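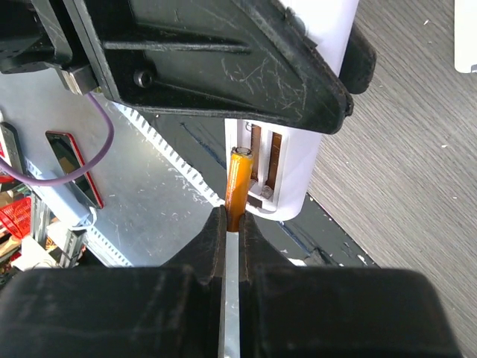 ## Ticket: Pavo cell, battery insertion fault and gripper overload

**Opened:** 30/06/2023
**Site:** Isurier
**Raised by:** Cell operations, Isurier
**Assigned to:** Pakeo Automation, second-line support
**Priority:** High (possible damage to cells)
**Status:** Open, awaiting parts

### Summary of the fault

During battery loading on the Pavo cell, the arm continued to press downwards after the battery had met the edge of the compartment in the white housing. The force limit did not stop the movement. The operator pressed the emergency stop, and the arm held its position with the battery still gripped. No person was hurt. The battery was found to have a dent in its wrapper close to the lower end and was taken out of use under the site rule for damaged cells.

The task is the standard one. A battery is picked up upright, brought alongside the open compartment, lined up with the slot and lowered on to the contact. The housing is presented with the opening facing the gripper. The program had completed 1,056 insertions since the last service in April without a recorded overload.

### Effect on work

Loading has been suspended. Closed-housing handling may continue at reduced speed, as that program does not use the insertion routine. Operators have been told not to clear an overload message from the pendant until the gripper has been inspected.

### Steps taken by the operator

1. Emergency stop pressed. Red lamp confirmed.
2. Waited 60 seconds before entering the guarded area, in line with the local instruction.
3. Gripper opened by hand using the release screw. Battery removed with insulated tongs and placed in the sand tin.
4. Housing checked for loose contacts. None found.
5. Cell restarted in manual mode with no battery in the gripper. No error message shown.

### First reply from support

The log file was received and read. It shows that the force reading remained close to zero throughout the last part of the movement, although the motor current rose sharply. This points to the force sensor or its cable and makes a program error unlikely. Please confirm the following:

- whether the purple cable has been moved or re-clipped since the April service;
- whether the finger pads have been changed;
- whether the fault occurs with one make of battery only.

Please do not raise the force limit as a temporary measure.

### Reply from site

The cable has not been knowingly moved. The finger pads are the ones fitted at the service and show ordinary scuffing. The fault has occurred with more than one make. It was first seen with a cell in an amber wrapper and was repeated in a supervised test with a black AA cell at the lowest speed setting. In the supervised test the operator stopped the arm as soon as the current began to rise, and neither the battery nor the compartment was marked.

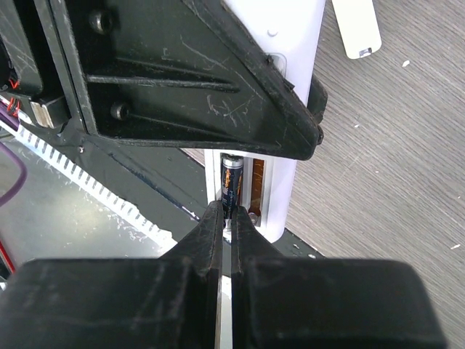 ### Findings from the supervised test

The test was carried out with the guard closed and one operator at the pendant. The arm was stopped at intervals so that the force reading could be compared with the motor current.

With the arm raised, pressing lightly on a finger gave a normal reading. With the wrist turned to the insertion angle, the same pressure gave no reading. When the wrist was turned back, the reading returned. The result was the same on all 5 attempts.

The contact spring in the second slot was inspected and is straight. Misplacement of the housing has been ruled out: it was checked against the fixture gauge before each attempt and was within limits.

Support agrees that the most likely cause is a broken conductor inside the sensor cable, opening when the wrist is turned. There is a further point of concern. The controller treated the missing signal as a reading of zero, when it should have reported a sensor fault and halted. The matter has been passed to Tamošiūnaitė Controls, who supplied the controller software, and is being followed under a separate reference.

### Check of closed-housing handling

Site asked whether the closed-housing program could safely stay in use. It was run at reduced speed with the loose batteries kept out of the path of the arm. The housing is held between the fingers and turned so that its button can be reached, and the grip closes to a set width.
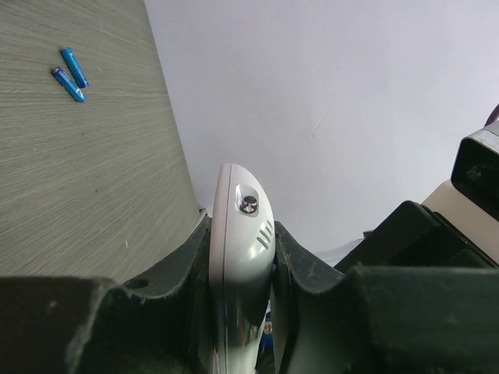
The program does not depend on the force reading at any stage, and the current limit was shown to work when the grip was obstructed with a foam block. Support has therefore agreed to its continued use, on condition that the guard remains closed and the speed is not increased. If the shell of any housing is found to be marked or creaks when pressed, the program must be stopped and this ticket updated.

### Actions outstanding

- **Pakeo:** supply a replacement sensor cable and 2 strain-relief clips.
- **Pakeo:** provide an interim setting that halts the arm if the force signal is absent while motor current is rising.
- **Site:** keep the insertion program locked. The key is to be held by the shift lead.
- **Site:** send the dented cell's batch number, which was missing from the original report.
- **Tamošiūnaitė Controls:** confirm in writing how a lost signal is handled in the installed version.

Loading may resume once the cable has been fitted, the wrist test has been repeated at the insertion angle and the signed test sheet has been attached to this ticket.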